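How to Set Up a Desk You Can Work at After Dark

Every December I get the same letter from my eyes. The sun clocks out at 4:30, I carry on typing in the glow of the ceiling fixture, and by dinner I am squinting at the salad. What follows is the routine I use to fix a home desk for the dark months. It takes an evening and costs very little, unless you decide you also need a new chair, in which case I can't help you.

Step 1: Clear it off

Take everything off the desk. Everything. The mug of pens goes too, and so does the stapler you have used twice. Wipe the surface down and let it dry before anything goes back.

Now sit in your usual spot and put your hands where they land when you work. That patch is your work zone, and it's smaller than you think. The rest of the desk is storage with ambitions.

Step 2: Place the screen first

Put the monitor at arm's length with the top edge near eye level. If there's a window, turn the desk so the window is off to one side. A window behind the screen makes you squint, and a window behind you turns the screen into a mirror, a thing few of us want at 8 a.m.

I raised mine on a Lurero riser, 14 dollars at a yard sale. Two fat cookbooks did the job before that, and did it just as well.

Step 3: Put the lamp on the correct side

If you write with your right hand, the lamp goes on your left. Lefties, swap it. Otherwise your own hand throws a shadow on the exact word you're writing.

Start with the shade a little below eye level and aim it at the paper. Then sit back. If you can see the bulb, the shade is too high or tipped too far toward you.

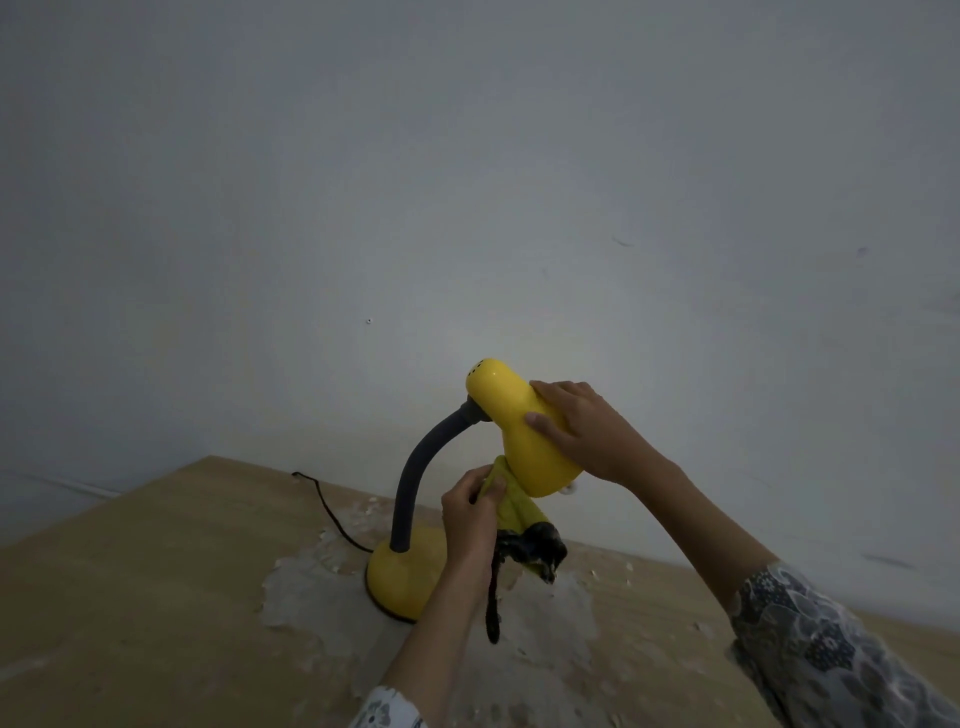
Should the lamp be the only light on in the room?

Leave a second, softer light on somewhere behind or beside you. A bright pool of light in a black room makes your eyes readjust each time you look up, and it gives the whole place the mood of a police interview.

Step 4: Choose the bulb

Check the label on the socket for the highest wattage allowed and stay under it. Past that, go by taste. Warm white is kind in the evening. Daylight bulbs are better for sorting navy socks from black ones. My neighbor Colin Mottram runs a daylight bulb in every room, and visiting him is like being inside a refrigerator.

Step 5: Deal with the cords

Run them all down one back leg of the desk and tie them loosely with hook-and-loop strips. I use 3 strips. Leave some slack near the top so the lamp can move without dragging your phone charger along.

Step 6: Put back less

Return things one at a time, as you need them. Whatever is still in the box after a week can live in the closet. My stapler is in there now, next to the other stapler.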